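Subject: Re: [hall-users] Tables for the February sale — and the curtain
From: Sidra Usmani

Sorry for the slow reply, only just got in. Answers below, in no order.

> Sidra, can you confirm how many tables we get and whether the
> Hornuso people are still bringing their own? Also someone said the
> hall has put the price up again. And is the dark curtain staying
> up at the back or not? It makes that end very gloomy and I had two
> people complain last time they couldn't see the colours on the wool.

Tables first. We get the white topped ones, all of them, same as last year. Hornuso are bringing their own, yes, they have those folding things they like. They need the space by the side door for the van, so please nobody promise that spot to anyone else. Gurkeo Yarns had it in the autumn and I had to do a lot of apologising.

Price. Yes, gone up. The whole booking is now 381 pounds for the day including the kitchen, and we have to be out by 6. I did argue. They said heating. Stall fees will have to go up 2 pounds each, which I don't love but it's that or drop the kitchen, and you all know what happens if there is no tea.

For those asking what we made last time, total takings over the till were 2,898 pounds, that's everybody's sales together, not ours. The raffle was separate and I still havent got the final figure for it.
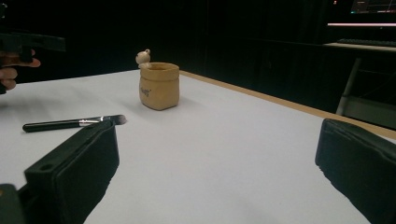 Curtain. I asked and it stays up, it's fixed to the rail and they don't want it touched. So anyone at that end should bring a lamp. Clip-on ones are fine, extension leads must be taped down, tape is in the blue box under the stage steps. If you are selling yarn or anything where the colour matters — say so NOW and I'll try to put you on the window side. El Ouafi has already asked and is down for the first table by the windows because of the dyed silks.

Also cloths. Please bring your own, the tops mark very easily and we got a sharp email about pen and glue after the card making morning. No sticky tape on the surfaces, no blu tack either. A sheet is fine. An old curtain is fine.

Still wanted:
someone to do the door for the first hour
a second cash float tin
anybody with a car who can collect the Fetmont boxes on the way in, there are only a few but they are heavy

Set up from 8, doors at 10. If you come before 8 you will be standing in the car park, I don't get the key any earlier than that.

Will send the floor plan when I've redrawn it, prbably tomorow night. Don't reply all with table swaps please, just write to me.

Sidra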